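Small Kitchen, Shared Kitchen: Storage and Worktop Use in a Compact Cooking Area

Project report by Ilona Vida and Fanni Medve
Submitted May 31, 2022

1. Background

Our project looked at how a very small cooking area can be laid out so that several people can use it in turn. We chose the subject after a year of sharing a student kitchen where the drawers were full and the worktop was always covered. We wanted to know how much of the mess came from lack of space and how much came from where things were kept.

The work was done for the Interior Planning module. We had one short stretch of worktop, a wooden cabinet with drawers, a portable induction cooktop and a basic set of pans and bowls. There was no gas and no fixed hob, which is common in rented rooms and studio flats.

2. Method

We asked 28 students from our year to answer a short questionnaire about their own kitchens. After that we set up our cooking area in three different ways and tried each one for 7 days. In each layout we cooked simple meals such as omelettes, fried vegetables and pancakes, and wrote down every time we had to move one thing to get at another.

The budget was 2,000 crowns, and we were told to keep back half for repairs. That left 1,000 crowns for drawer liners, hooks and a second bowl. We already had the pans.

3. The three layouts

In the first layout the cooktop stood at the back against the wall and the bowls were stacked in front of it. This looked tidy in the morning but did not last. Anyone cooking had to reach over the bowls, and the stack was moved to the nearest free spot, usually on top of something else.

In the second layout everything except the cooktop went into the cabinet. The worktop was clear, but we opened and shut drawers all the time. Fanni noted that she left a drawer open through most of one meal and walked into it twice.

The third layout was a mixture. The cooktop was brought forward, one pan stayed on it, and one bowl was left out within reach. Small items went into the metal drawer in the wooden cabinet, close enough to be used without taking a step.

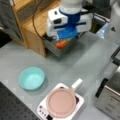
We kept the third layout for the rest of the project. The main change we made later was to the drawer. At first it held a bit of everything, and the small things slid to the back whenever it was pushed shut. A liner from Dallik stopped most of the sliding, although it had to be trimmed with scissors and one corner still lifts.

The shape of the bowl mattered more than we expected. A shallow bowl is easy to tip chopped food out of, but it takes up a lot of table for what it holds. We tried a deeper one from Peltonen for a few meals and went back to the shallow one, mainly for washing up.

Pan handles were the other problem. With a portable cooktop there is no fixed position for the pan, so the handle ends up pointing wherever the last person left it. We agreed to turn it away from the edge of the table. Ilona is left-handed and found this awkward at first - she would have liked it on the other side.

4. Questionnaire results

Most of the students who answered said that worktop space was their biggest difficulty. Drawers came second. Several wrote that they had a drawer they never used because it stuck or was behind a chair. A few said they chopped vegetables on their desk.

When asked what they would leave out all the time, the most common answers were a kettle, a pan and a chopping board. We had not included a kettle in our layouts, and this is a weakness of the study. It would have taken up the space where we put the bowl.

5. Problems

Cables were difficult to keep out of the way in all three layouts. We bought hooks for them, but the adhesive did not hold well on the wood and we did not want to drill into the cabinet.

We also lost two days of notes from the second layout when the notebook got wet. Those days are left out of the comparison.

6. Further work

In June we plan to repeat the third layout with a kettle and a chopping board added, and to ask two people who have not seen the kitchen before to cook in it. We would also like to try a drawer divider, if there is any money left from the repairs half of the budget.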